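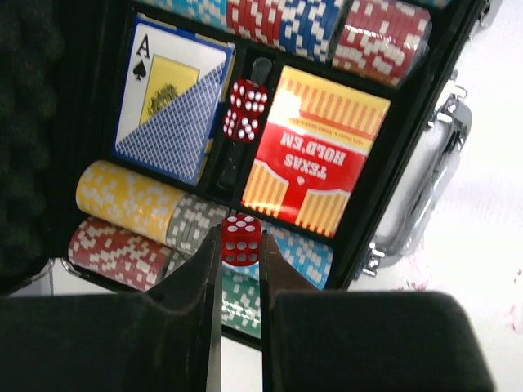

Hazel Pruitt has run the monthly poker night at the Gerari Social Club for 17 years and reckons she has made a profit in two of them. "The first time was beginner's luck," she says. "The second time Reginald had the flu."

Reginald Brannigan, a retired piano tuner, is the one to beat. He doesn't bluff, according to Pruitt, and he doesn't chat either, and he has been known to fold a hand and go off to wash up the cups. "You'd think you could read a man like that. I've tried. There's nothing written on him."

The stakes are low. You buy in with a few pounds, and the most anyone has gone home with is enough for a takeaway, provided they weren't feeding a family. Pruitt learned the game from her aunt, who played for matchsticks and kept a tin of them under the stairs – all won, she used to say, and none for lighting. The house had a gas cooker with no ignition, so this caused some friction.

I ask whether poker has taught her anything useful. She thinks about it for longer than I'd hoped.

"When to go home," she says. "I've not always done it, mind." 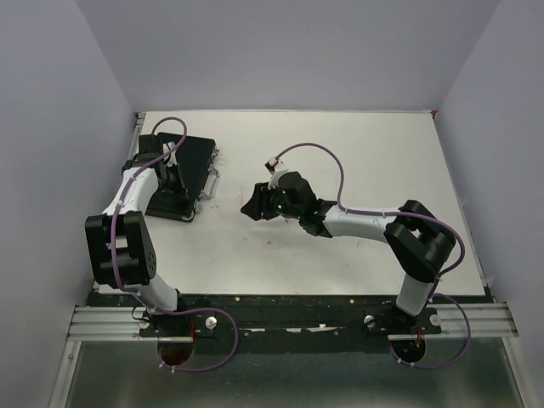 She is firmer on the subject of manners. Telling people what they should have done with their cards is banned at Gerari, and so is sighing. Dinesh Thevar, who joined last November, was warned twice for sighing before it emerged that he has a bad back. He now gets the chair with arms. "And he's won a good deal more since," says Pruitt, "so I've started watching the back."

Newcomers tend to arrive having learned online, and they play fast. Pruitt deals slowly on purpose. One young man told her he had played 3,166 hands on his phone that month. She asked how many he'd won and he changed the subject to parking.

Play stops at half past ten, whoever is behind. It's usually Pruitt. She has asked more than once for the rule to be looked at, and each time it has gone to a vote of the people who were winning.

"Reginald abstained," she says. "He was doing the cups."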